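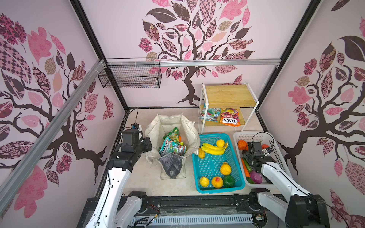 Tree paper in pink, on three walls.

Paste notes, second batch

I mixed the Prilter powder again, 12 g in 500 ml of cold water, and left it to stand while I cut the strips. In March I used warm water and there were small lumps which I could not remove, even with the sieve. This time the paste is smooth, but a little thin in my opinion. It runs from the brush when I hold it upright.

I put it on six strips of the heavy paper and six of the light one. The light paper grows in width when it takes the paste - I measured 3 mm on one strip - so it must rest folded before it goes on the board. I did not respect this with the first two strips, and they have bubbles in the middle. I keep them in the test anyway, marked with a cross.

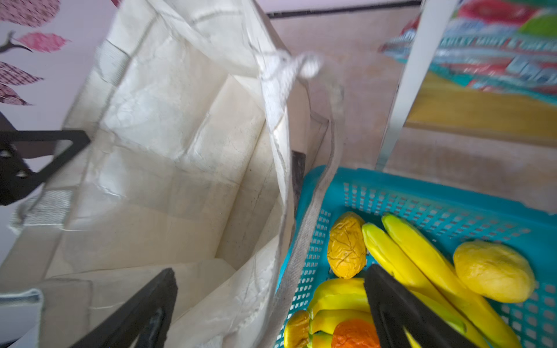 Daiane Seixas: I would not make the paste thicker yet. On the board from Stornham the primer was still drinking a lot of water, so maybe seal it first with one thin coat and repeat the same mix.

I agree with this. The board is sealed now and it dries flat on the long table, please do not lean it.
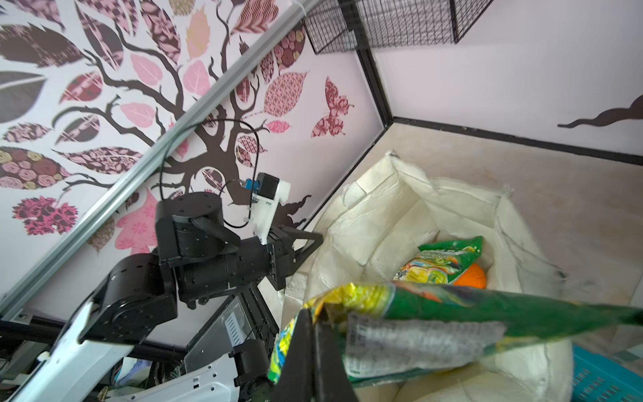 Josué Peixoto, 2026-09-16

Peel test, first batch: the heavy paper came off clean at two corners, the light one tore before it let go. The seams are better where I used the soft roller.

Still to do: weigh the rest of the powder, ask Alcides for the 200 mm brush, write the lot number (758) on the lid.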